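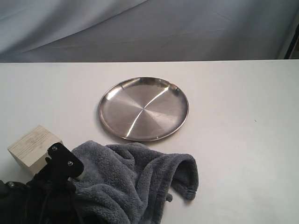 Should a student robotics club spend a whole semester on one boring household task?

I think it should, and I'd say the duller the task, the better the semester.

I've been helping with the robotics club at Lumport for a few years now, and every September we have the same argument. The new kids want to build something that shoots or climbs or fights. I get it! I was that kid. But what I want them to do is teach an arm to deal with a plate, a wooden block and a gray towel on a white table, over and over, until they're sick of the sight of all three.

Parents hate this idea, by the way. One of them told me at pickup that her son could put away a plate when he was 4, so why was he spending his evenings getting a machine to do it badly? Fair question. I didn't have a good answer at the time (I mumbled something about college applications, which I'm still embarrassed about), so consider this my second try.

A competition robot gets to live in a world somebody built for it. The game pieces are the same every time, the field has lines on it, and the manual tells you the size of everything. A towel doesn't come with a manual. You drop it and it lands in a heap, you drop it again and it's a different heap, and the code that worked on the first one grabs a handful of air. A shiny steel plate is its own kind of trouble. Move a lamp and the bright streak across it moves too, and now the camera thinks it's looking at something new. The block is the easy one. I keep the block in there so they get to feel good once in a while.

Minoru Morikawa runs the club with me and disagrees with about half of this. He thinks kids need a deadline and a crowd, and that without a tournament you lose the ones who like yelling. He has a point. We had 16 students at the start of the fall and a few of them drifted off to the Vulis league, where there's a scoreboard and team shirts. I miss them. One was the best wirer we ever had.

But the ones who stayed! By the end of the term the team had recorded 2,630 attempts, and they'd marked 1,490 of those as good enough to train on. Think about what that second number means. Teenagers sat in a room and threw out a huge pile of their own work because it wasn't clean enough. They argued about it, too – whether a grab counts if the towel drags the plate a little, whether it's cheating to smooth the cloth out before you hit record. Moushumi Selvanayagam, a junior, wrote two pages on what "picked up" means. I've been in paid engineering meetings at Stornent where we never got that far.

I should admit the parts that don't work. It's slow, and some evenings are just plain tedious. One person drives the arm, one resets the table, and everybody else sits there eating chips and pretending to do homework. We've tried rotating jobs every twenty minutes and it helps some. I'd also like the kids to pick their own chore next year instead of getting mine. There's a group already lobbying for socks.

What I don't want is for us to buy the Dissanayake kit, which a couple of the other schools have, with its nice foam objects and lessons all planned out. I'm sure it's fine. I just think that once you swap the towel for a foam cube you've gone back to the world somebody built for you, and the kids can get that at a tournament, with better snacks.

So we're doing the table again in the spring, same plate, same block. Minoru gets his crowd this time: we're holding an open evening at seven where families can try driving the arm themselves, and I'm personally handing the controls to the mom from pickup, if she'll come.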